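Doltbridge workshop, bench 2 notebook
June 8, 2018

Gap and finish check on the storage cabinets, continued from the February pages. Goal for today: decide whether the door fronts need to come off for refitting, or whether hinge adjustment alone will get the gaps even. Second goal: settle on a cleaning method for the fronts before anyone orders more solvent.

Started with the tall unit on the north wall. Doors were closed for an hour beforehand so nothing was being read right after handling. Feeler gauge at top, middle and bottom of the center gap, then the same at the hinge sides. The top reads tighter than the bottom, same as in February. The carcass is square by diagonal measurement, so the error is in the hanging. Left door has dropped on its upper hinge. Loosened the plate screws, lifted the door with a wedge under the lower corner, retightened. The center gap improved but did not close up to even. The upper plate has no travel left in that direction.

Tried the other way around: put the left door back where it was and brought the right door to match. Better result. The gap is now parallel by gauge, though the pair sits low against the plinth. Clearance to the plinth is 3 mm, enough for the doors to swing without touching. Leaving it there.

Flushness checked with a short straightedge laid across both fronts. No rocking at the middle or bottom. Slight rocking at the top, gone after one turn in on the depth screw.
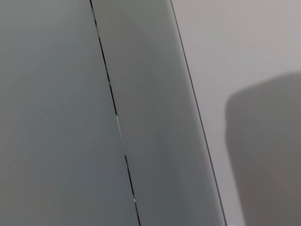
Entry by: bench 2, Doltbridge
Filed under: cabinets / fronts / gaps

Gray-green fronts show very faint streaks and smudges at close range, and they are hard to pick up straight on. A low viewing angle is the only useful one. The narrow gap between two fronts reads as a dark line with short glints where the inner rims catch light, so judging its width by eye is unreliable - a glint makes the gap look pinched where the gauge says otherwise. Use the gauge.

Cleaning trial, done on a spare front from the offcut rack, Begay stock, same color code as the cabinets. Divided it into strips with masking tape.

Strip A: dry microfiber only. Took off dust, left the smears.
Strip B: water with a drop of dish soap, wiped, then dried with a second cloth. Smears gone. Light streaking in the direction of the last wipe.
Strip C: Vikance surface cleaner, diluted per the label. Same result as B, with a slight film that needed a second pass.
Strip D: soap and water as in B, rinsed with clean water before drying. Cleanest of the four, no streaks at low angle.

Going with D. Wipe top to bottom along the length of the door and keep strokes parallel to the edge. Circular wiping on a matte face leaves arcs that take longer to remove than the original marks. Do not let water stand in the center gap. Run a folded dry cloth down it at the end.

Parts. The replacement hinge plates from Homitz are catalog item 331 and have longer vertical slots than the ones fitted now. They should give enough travel to raise the left door properly, after which the right can come back up to its original height. Screw spacing has to be compared against the old plates before drilling anything. The running job sheet for this is 2,223.

Also noticed while the doors were open: the lower shelf pins on the right side are one hole off from the left. Moved them. Shelf is level now. Two bumper pads missing inside the left door, replaced from the drawer under bench 2.

Open items
- Order plates, item 331, one set first.
- Recheck center gap after the doors have been in normal use for a while. Same gauge, same three heights.
- Repeat cleaning method D on cabinet 102, which has the heaviest handling marks.
- Label the trial front and put it back on the rack with the tape still on.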